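Updated 07/01/2023. Tips for running a home video or music shoot in a small kitchen or garage workshop. Wrote this fast between loads of laundry, add your own.

# House tips for shooting a music video at home

We've let bands shoot in our kitchen and garage since April. Mostly friends of friends, one act called Zudex that brought way too much gear. Things I wish I'd had on the fridge door the first time.

## Before anybody shows up

- Turn off the fridge. Put your car keys inside it so you can't leave without turning it back on. Works every time.
- Unplug the dishwasher, the range hood too if you can reach the plug. Wall clock goes in a drawer under a towel.
- Clear the counters all the way. Toaster, knife block, mail, vitamins. One laundry basket, straight to the bedroom.
- Take down family photos and the school calendar. You don't want your kid's schedule in a video.
- Magnets off the fridge. Leave one bare spot and somebody will lean on it.
- Measure the back door. Ours is 62 inches with both sides open and the drum riser still had to come in on its edge.

## Power

Know which outlets share a breaker. I put a bit of masking tape on each plate with the breaker number. Took 16 minutes for the whole downstairs.

Don't run lights and the coffee maker off the same side of the kitchen. Learned that during the only good take of the night.

Extension cords: heavy ones, unrolled all the way. A coiled cord under a hot light gets warm. Cross a doorway with a rug on top? No. Tape the cord down flat, or run it up over the door frame with hooks.

## Tape, and getting it off

Gaff tape, not duct tape. Duct tape on a wood floor is a whole Saturday gone, pretty much.

If there's goo already:

1. Warm it with a hair dryer, low.
2. Roll it off with your thumb or an old gift card.
3. Dab of cooking oil on a rag, wait five minutes, wipe.
4. Dish soap and warm water. Dry it right after.

Test the oil someplace hidden first. It left a dark spot on our unfinished pine shelf and its still there.

Painted walls get painter's tape only. Pull it slow, back on itself.

## Shine and glare

- Stainless steel throws light everywhere. Wipe with the grain, barely damp cloth, then dry.
- Glass cabinet doors, just open them a crack. Changes the angle and the reflection goes away.
- Glossy table? Cotton sheet, ironed. A wrinkled one looks like a hospital.
- Windows: brown craft paper on the inside, cut a little big, tucked into the frame. No tape needed on ours.

## Cheap sound fixes

Playback is loud anyhow so this only matters if you're recording talking bits or a live vocal.

Moving blankets over the closet doors. Bath mats under the chair legs. Tennis balls on the stools, cut an X with a utility knife, wear a glove. Spoon drawer rattles with the bass so stuff a dish towel in it. Same with the loose oven racks, pull em out and stick them on the porch.

The garage door hums on its own if the kick drum is close. A folded towel jammed along the bottom fixed most of it.

## Feeding people

One pot. Chili or rice and beans, made the day before. Keep it on a side burner well away from costumes.

Paper cups and a marker, names on. Without names we went through 233 cups in a weekend.

Red sauce near a white outfit, come on. If it happens: cold water from the back of the fabric, dish soap, cold again. No dryer untill the stain is gone.

Glitter: lint roller first, then a damp microfiber cloth. Vacuum last. Don't sweep, it just travels.

## Fake fog

Open the fog machine up only after the smoke alarm question is settled with whoever owns the building. Ours says no fog, so we do a pot of hot water by a cold open window for close-ups. Weak but ok. Floors get slick with the real stuff, put down old towels.

## After

- Fridge back on (keys!!)
- Oven racks back
- Walk the floor barefoot-ish, in socks, to find screws and picks
- Take the trash out same night
- Check the freezer for somebody's ice pack or hat

Still need a good way to get hairspray off cabinet doors. Vinegar and water sort of works.
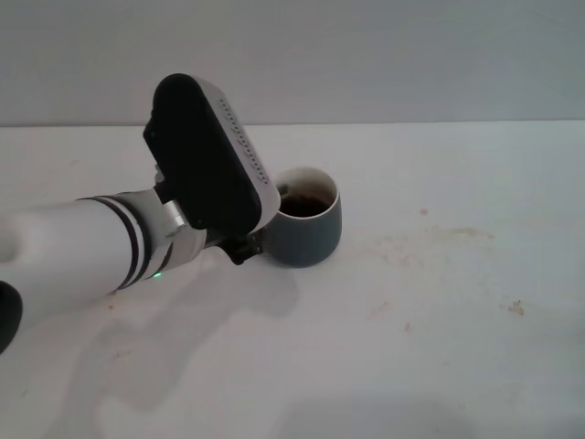 *White arm and black gripper over the tabletop*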